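Training Dogs for Television: Zodwa Sithole on Barking, Recall and Working to a Mark

8/9/21

Zodwa Sithole has trained dogs for 30 years, the last 11 of them mainly for commercials and low-budget television. She works from a unit in Nalaston with a fenced yard, two indoor training rooms and a row of six kennels. Anathi Khumalo spoke to her between a morning class and a casting call for a furniture commercial.

The first subject was barking. Most of the owners who contact Sithole want their dog on screen, and most of those dogs bark at the wrong time. She sorts barking into alert, demand and frustration, and does not start work until she knows which she has.

"The owner usually gives me one word, which is 'naughty,'" she said. "I can't train against that. I need to know what happens in the five seconds before the bark and what the dog gets in the five seconds after."

Owners keep a written log for two weeks before the first session. It has columns for time, location, trigger, duration and what the owner did. Sithole says the last column is the one most often left blank.
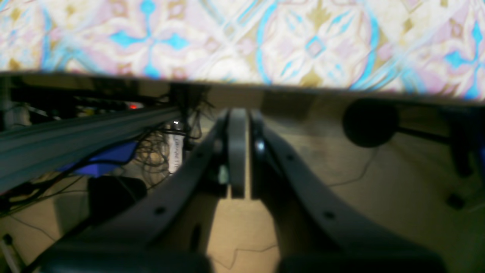
Patterned cloth, Nalaston.

For demand barking, the usual procedure is to remove the payoff and reward quiet on a schedule. She starts at one second of silence and increases in small steps. If the dog fails twice in a row, she goes back to the previous step. A session runs four minutes. She runs three a day and stops early if the dog's response time gets longer.

"People stretch the interval too fast," she said. "They get ten seconds on the first day and ask for a minute on the second. Then the dog barks at 40 seconds, somebody says its name, and the dog has been paid for barking."

Khumalo asked about stealing food, the complaint that comes second in most of the logs. Sithole treats it as a management problem first. Food goes behind a closed door for the whole training period. She teaches "leave it" with dry kibble on the floor, then with cheese, then with cheese at the height of a coffee table. The reward always comes from the hand, and the dog is never released to the item it was told to leave.

"A dog that has cleared a counter once will check that counter for months. You can't talk it out of that. You clear the counter."

On set, the work is mostly marks. A mark is a fixed spot where the dog has to stop and hold. Sithole begins with a raised platform large enough for all four feet, lowers it over several sessions and finishes with a flat disk that can be painted to match the floor. The handler stands in line with the dog's required eye direction, which is often well away from the camera operator.

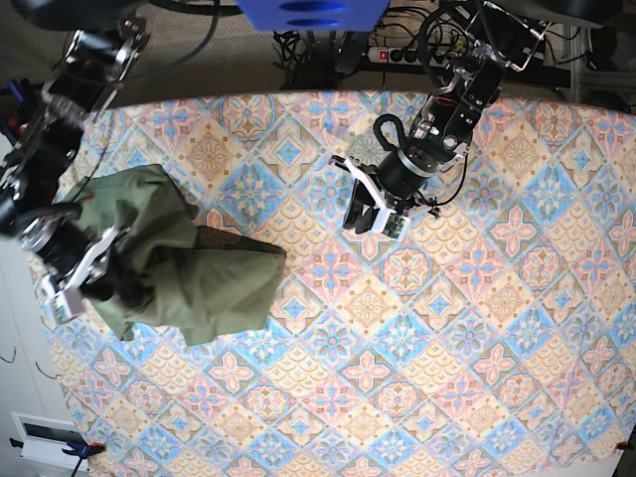 Distance is added last. A dog that holds its mark with the handler six feet away will often break at 15, and the fix is to shorten the hold time whenever the distance goes up. Sithole changes one variable per session. She applies the same rule to noise, to strangers and to flooring, and she keeps a separate record for each.

She uses a scoring sheet she calls Lerneo, after a terrier that was the first dog she recorded with it. Each behavior is tested in blocks of 50 trials across at least three locations. The pass level is 39 correct. Below that she will not put the dog forward for paid work.

"That number isn't scientific," she said. "I looked back through my own sheets and it was where the trouble on set stopped."

Her file now holds 1,201 completed sheets. Not every dog in it went on to work. The Tshabalala litter, five crossbreeds from one home, all passed recall and all failed on strangers. Four went back to being pets. The fifth, Hustier, was retested in November and passed, then appeared in two regional commercials.

Cats came up briefly. Sithole will not take a booking that puts a dog with a cat it has not lived with. When a script calls for both, she asks for them to be shot separately and joined in the edit. Two productions have refused, and she turned both down.
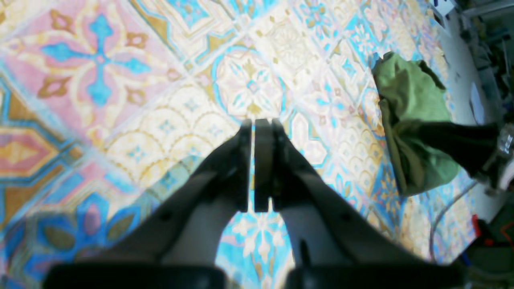
What to Bring to an Audition

Sithole gives owners a short list. The dog should arrive on a flat collar and a six-foot leash. Retractable leashes stay in the car. Bring water from home, the dog's usual mat and twice as many treats as seem necessary, cut to the size of a pea.

Feed half the normal breakfast. Walk the dog before you go in, and allow 20 minutes for it to settle in the building. If the dog barks in the waiting area, take it outside without comment and come back when it is quiet.

"Tell the casting people what it can't do," she said. "They can write around a dog that won't lie down. They can't write around finding that out on the day."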